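Visit notes: Kusgate tableware showroom and test kitchen, February

The Kusgate building has two floors. Warehousing takes up the ground level, and the upper level is split between the showroom and a test kitchen used for checking plates, bowls and serving pieces before they go into the catalog. Visitors are received from 10 in the morning. Our group went up by the freight stairs, the passenger elevator being reserved for stock.

Ohemaa Frimpong led the tour. She manages the plate range for Jivano, the brand under which Kusgate sells to restaurants and cafeterias. The current range runs to 378 items, of which white plates make up the largest group by volume. Colored glazes are ordered in smaller lots and are held at the Heken site.

The showroom is arranged by diameter. Each shelf carries one size in every available rim profile: flat, rolled, coupe and raised. Prices are printed on the shelf edge per case, without tax. The cheapest case on display was the flat-rim side plate. The most expensive was a deep oval platter in the Kyei line at 799, sold with a matching cover. Stacking height is given next to each price, a figure many suppliers leave out. For anyone fitting plates into existing racks it matters more than the diameter, and I copied down the values for the four sizes we use.

The test kitchen is reached through a swing door at the far end. It is fitted out as a working kitchen, with a double sink, a pass-through dishwasher and open racking along one wall. Plates are handled there as they would be in service: set down, picked up by the rim, scraped, stacked and racked.
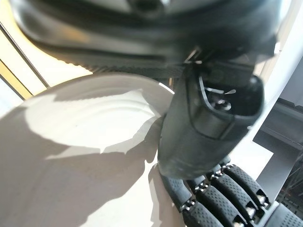

*White plate in the test kitchen, Kusgate, upper floor.*

Rim shape was the main subject of this part of the visit. A flat rim gives a wide holding surface but adds to the diameter without adding to the usable area. A coupe plate has no separate rim and has to be held farther in, closer to the food. The rolled rim falls between the two. According to Frimpong, cafeteria buyers mostly choose rolled, and hotel buyers choose flat. The foot ring is ground smooth on all Jivano plates, and we were invited to run a thumb around it. Two of the older samples had a slight burr at one point on the ring.

Chips are logged by position. The log sheet on the wall divides the plate into rim, well and foot, with a column for the stage at which the chip was found. Most of the entries I read were for the rim, at the racking stage. Glaze wear is logged separately and is checked under a lamp.

The tour ended at the sample desk. Orders for samples are limited to 2 pieces per size and are sent out from the ground floor. I asked for the rolled rim in the two smaller diameters and for the rack spacing sheet, which was out of print and will be mailed. Parking is at the rear, past the loading doors.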